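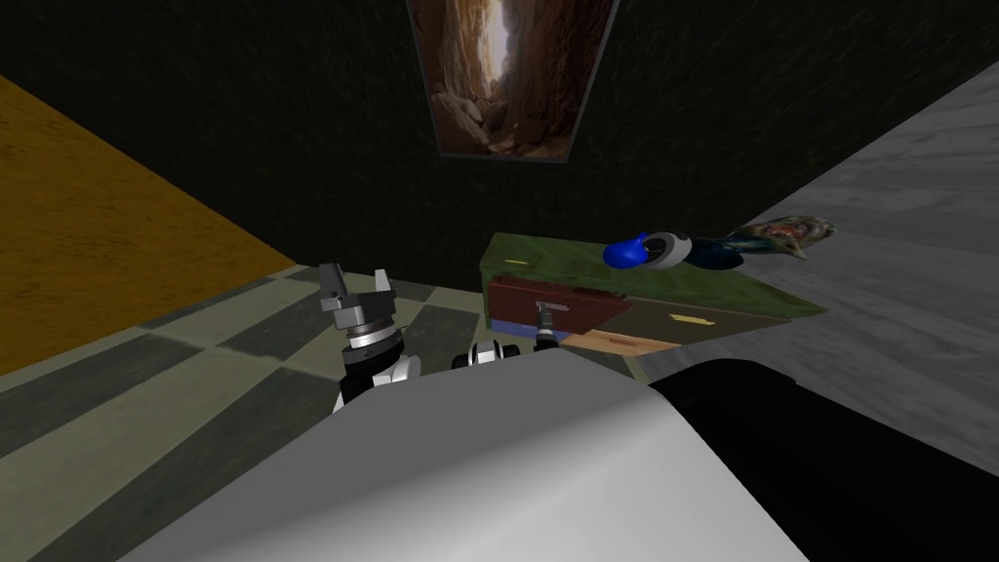

Accueil > Fils > Déco et maison > « La couleur qui soigne », fil du 2018-09-04

1/ J'ai passé mon été à lire des articles sur la psychologie des couleurs à la maison. Le vert apaise, le jaune rend créatif, le gris « structure la pensée ». J'ai voulu savoir d'où ça sort. Fil un peu long, prenez un café.

2/ Point de départ : la brochure Mellex reçue avec mon nuancier. On y lit que repeindre son salon en vert profond « réduit le stress de 10 % ». Dix pour cent de quoi ? Mesuré comment ? Il y a un astérisque. L'astérisque renvoie à la page 131. La page 131 est une publicité pour des rouleaux.

3/ J'ai écrit au service client. Réponse très polie : le chiffre vient d'une « étude interne menée auprès d'utilisateurs ». J'ai demandé l'étude. Depuis, silence.

4/ Chez Mirkov c'est plus malin, ils ne donnent aucun chiffre. Le vert « évoque la forêt », le jaune « évoque le soleil ». D'accord. Le vert évoque aussi le tableau de ma classe de CM2 et la salle d'attente de mon dentiste, et je n'y ai jamais senti mon pouls ralentir.

5/ Ce qu'on trouve quand on cherche de vraies expériences : souvent des petits groupes, des gens assis quelques minutes dans une pièce, puis un questionnaire. Quelques minutes. Moi je vis dans mon salon depuis des années, le mur, je ne le vois plus.

6/ Autre souci, on compare « le vert » et « le rouge » comme s'il n'y en avait qu'un de chaque. Un vert très sombre et un vert d'eau n'ont pas grand-chose à voir. La clarté et la saturation jouent sans doute autant que la teinte, et l'ampoule au plafond aussi. Allez résumer ça dans une brochure.

7/ Et puis il y a les murs de couleurs différentes dans la même pièce. Un vert foncé au fond, un jaune moutarde sur le côté, un gris en face : si chacun a son effet, je suis censée être apaisée, créative et structurée selon le côté où je tourne la tête ?

8/ Je n'ai rien contre le résultat, notez. Vert foncé et moutarde, je trouve ça beau. Je voudrais juste qu'on me vende une couleur comme une couleur, au prix d'une couleur.

9/ Parce que le prix, parlons-en. La gamme « Sérénité » de Kong : 200 euros pour refaire un salon moyen, d'après leur simulateur. J'ai mis côte à côte la fiche technique de la gamme ordinaire et celle-là. Même rendement au litre, même temps de séchage, même classe de lessivage. Le pot est plus joli.

10/ On m'a opposé en message privé que « si les gens y croient, ça marche ». Peut-être. Mais alors ça marche avec n'importe quel pot, et le moins cher me rend aussi sereine que l'autre – peut-être un peu plus, vu ce qui reste sur le compte.

11/ Le pire du lot : la consultation chromatique Mudska. On répond à un questionnaire en ligne (votre saison préférée, votre rapport à la mer, êtes-vous du matin) et on reçoit une palette « personnelle ». Je l'ai rempli deux fois, avec des réponses opposées. Même palette. Du sauge et du beige, bien sûr.

12/ Ils annoncent 4000 clients satisfaits. Je veux bien croire qu'on soit satisfait du sauge et du beige. C'est difficile d'être fâché contre du beige.

13/ Je reconnais une chose aux vendeurs : un mur foncé change bien l'allure d'une pièce. Il mange la lumière, et certains trouvent le fond plus proche, d'autres plus lointain. Les conseils déco affirment les deux avec le même aplomb, parfois dans le même numéro.

14/ Ce que je fais, moi, pour ce que ça vaut : un grand carton peint, appuyé contre le mur une semaine, regardé le matin, le soir et sous la lampe. Deux couches, sinon ça ne dit rien. Les petites pastilles du nuancier trompent tout le monde, moi la première.

15/ On me demande si j'ai fini par choisir. Pas encore. Le carton vert est derrière le canapé, le jaune dans le couloir. Je repeins en novembre, avec la peinture du bas du rayon.

16/ Si quelqu'un chez Mellex passe par ici, je veux toujours bien lire l'étude. Même un résumé. Même la vraie page.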